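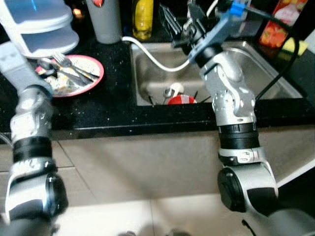
Start with plastic, Begoña said, and work up to the stuff that breaks. She said it on the phone this morning before I'd even had coffee, and then she said it again in a text, with a list of plastic things. I said yes, yes, and then did dishes anyway, real ones, at the kitchen sink. It's my second-favorite thing about building a robot at home, that I get to ignore good advice in my socks.

So, Sunder. Seventeen evenings in now (I went back through these pages to check) and both arms are finally talking to the same controller. March was supposed to be the month I finished the wiring, and I suppose I sort of have, if you don't look too hard at the cables. Babak looked hard at the cables. He came by around lunch with the spare gripper pads and a bag of zip ties and went home with all the zip ties still in the bag, because I wanted to get going and he wanted a sandwich.

The thing I keep fighting is grip force. I had it at 500 on the controller's scale, which is fine for forks and way too keen for a plate rim. Fereshteh thinks I should be reading motor current instead of just setting a number and hoping, and she's right, she's usually right, but that means rewriting the part of the code I wrote at two in the morning and don't really understand anymore!
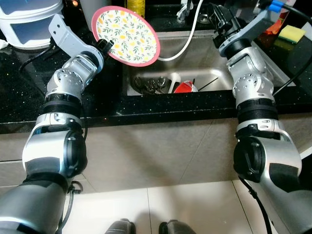 I dropped it to 90 after lunch and that felt much more civilized. Then I spent ages on the wrist angle. The left wrist has a little lag that the right one doesn't, and I can't tell if it's the joint itself or the cheap connector I swapped in last week. I've ordered another connector from Zivonance, plus a spare in case I melt the first one (again).

The log file from today has 1,368 lines and I've read maybe a third of them. Lots of warnings about the left elbow timing out and coming back. Negin offered to write me a script that pulls out just the bad ones, and I'm going to let her.

To do tomorrow: the connector if it comes, the current reading thing, call Begoña back. Also I need to buy dish soap that doesn't foam so much. And zip ties, no, wait, Babak has those.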